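Folding T-shirts and tops: your questions

Updated 28th January. Hurried update, sorry, will tidy the order when there's time. New ones at the bottom.

Do I need a folding board?
No. A bed does fine. So does a clean table, or the top of the dryer if it's wide enough. Boards are nice if you've got 10 school polos to get through and want them all the same. For one person's laundry, skip it.

Front up or front down?
Front down for the standard fold. Sleeves go to the back, front ends up showing. If you start front up you get a stack of shirt backs and no clue which is which. Plain ones, doesn't matter much, but the neckline sits better.

OK so what is the standard fold?
Lay it flat. Smooth from the middle out to the sides, then down. One side in to about the middle of the shoulder, sleeve back on itself. Other side the same. You want a long strip, even width top to bottom. Hem up to just short of the collar. Half again, or thirds if your drawer is shallow. Done.

Why stop short of the collar?
Bulk. Collar is the thickest part. Fold over it and the whole thing springs open.

Mine always come out crooked.
Nearly always the smoothing. People go straight to the fold with a ridge still running across the body and the ridge pulls everything off to one side. Flatten first, and check the underneath layer too, that one bunches where you can't see it. Slide a hand inside the shirt if you have to.

Second most likely: side seams twisted. Cheap knits do this after a few washes. Ignore the seams in that case and go by the shoulders.

Bed or table, which is better?
Depends on your back. Bed is softer so the cloth grips a little and stays where you put it. Table gives sharper edges. Kiri Grimshaw, who does the drawers half of this site, folds everything on the bed and says she can't see the difference. I can. We've agreed to leave it.

One thing about beds: pull the sheet tight first. A loose sheet comes up with the shirt and you end up folding both.

Does the color of the sheet matter?
Not really but contrast helps. Brown shirt on a brown blanket, you lose the sleeve. Dark on light or light on dark and you can see your edges. Patterned is OK so long as the shirt is a different color.

What about short sleeves that stick out?
Fold them back flat on the side panel before you bring the second side over. If the sleeve is wider than the strip, turn the tip under. Don't leave it poking out, it gets caught on the drawer runner and then you're pulling.

Do I have to iron first?
For a T-shirt, no. Shake it hard twice when it comes out of the dryer, fold while warm. Creases from sitting in the basket overnight mostly drop out if you smooth with flat hands and leave it ten minutes. If it's a linen or something stiff, then yes, iron, and let it cool before folding or you press new lines in.

How do I get a shirt flat if it's been balled up?
Find the shoulders. Thats the whole trick. Pick up at the shoulders, shake, lay down from the hem end first so the air goes out toward the collar. Then tug each corner out a bit. If there's one spot where all the creases meet, start there, lift that bit and set it down again. Pushing at the creases one by one takes forever.

Can I fold from the hem up without doing the sides?
You can. It's a big square then. Fine for a shelf, no good in a drawer.

How many fit in a drawer?
Lovisa Sandberg wrote in to say she got 74 in one Grevdale chest, all five drawers, filed upright. That's T-shirts and thin tops only, no sweaters. Your count will vary with how fat you fold. If you have to lean on the drawer to shut it, take a few out.

Filed upright or stacked?
Upright if you want to see everything. Stacked if the drawer is deep and you wear the same few anyway. Stacks over around 10 start to slide.

Are the drawer dividers worth it?
We used the Pascu ones. They work, a bit flimsy at the ends. A shoebox with the lid off does the same job. The Husden set is sturdier but wouldn't fit our narrow drawer so measure the inside first, not the front.

Kids' shirts?
Same fold, one less turn. Baby size, just fold in half and half again and stop worrying.

What do I do with the shirts I can't decide about?
Separate pile, end of the bed. Fold the rest first. Most of the time the pile is smaller once the drawer's full and you can see what you already have.

How long should this take?
A normal load, less time than a cup of coffee takes to go cold. If it's way longer you're smoothing too much. Or you've got the TV on.

What if the cloth is soft and won't hold a crease?
Don't fight it. Roll instead. Do the strip, then roll from the hem up, fairly snug. Soft brown thing I've had since last May has never once stayed folded. Rolled it's fine.

What does "not flat yet" look like?
Asked a lot. Look for long creases across the body and any edge that's bunched up. If you see those, smooth again before you fold.
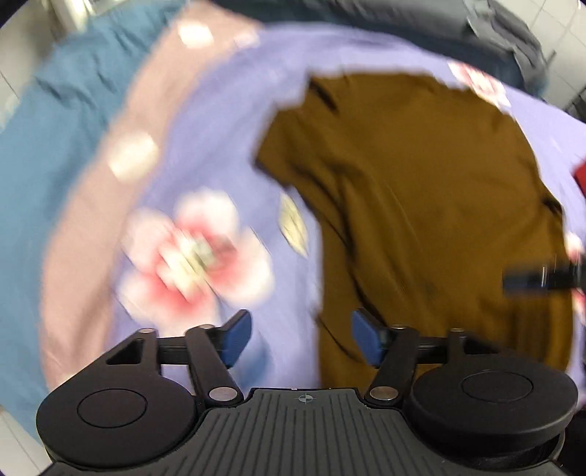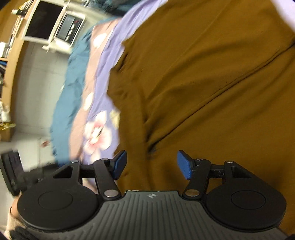
Brown cloth on the lavender floral sheet, creases still showing in both.

My question isn't here.
Use the form on the Detanell contact page. Put "folding" in the subject line or it goes in with the curtain questions and I wont see it for weeks.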